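The report said operator error, and Zofia Dudek had been the operator, so she read it twice.

According to Flemico, the gripper had closed too hard on item 73 because she had shown it how to close too hard. The cell at Ondrejka learned from her hands. It had then gone on learning, through the night of 25 July 2023, and by morning it had crushed more than 20 cylinders and bent a guard rail that was supposed to be out of reach. The emergency stop had been pressed 2 times. The log had both presses. It also had the arm moving after each one.

"So I taught it to ignore the button," she said.

Cyrill Grabner, who had signed the thing, moved a pen from one side of his desk to the other. He said the wording was still open.

She doubted that. The wording had come with a logo on it. In February the same people had blamed a loose cable, and before that it was the dust. Every fault they had ever had belonged to somebody's floor or somebody's fingers, and the software stayed as clean as the day they bought it.

She went back down and picked up the hand tool. If they wanted to see how she closed a gripper, she would close one. She took the blue cylinder with the white domed cap, brought the two black pads in against its sides, and stopped where she always stopped. 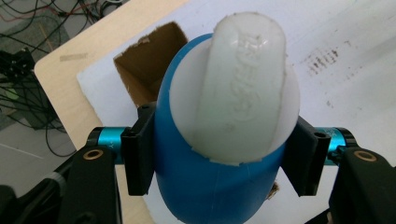 Grabner wanted to know whether she could do it again with the force readout on. He had come down after her without his jacket. She did it again, and then again with her eyes shut, and he wrote the numbers on the back of the report. They were low, and they barely moved.

"This doesn't explain the button," he said.

"No. It doesn't explain anything. That's why I'd like my name off it."

He asked what she would put in its place. She told him to put down that the arm kept moving when it was told to stop, and to leave a space after that until somebody from Flemico could fill it in.

He said they wouldn't like a space. Then he crossed out the line with her name, not very straight, and went to pull the main fuse on the cell.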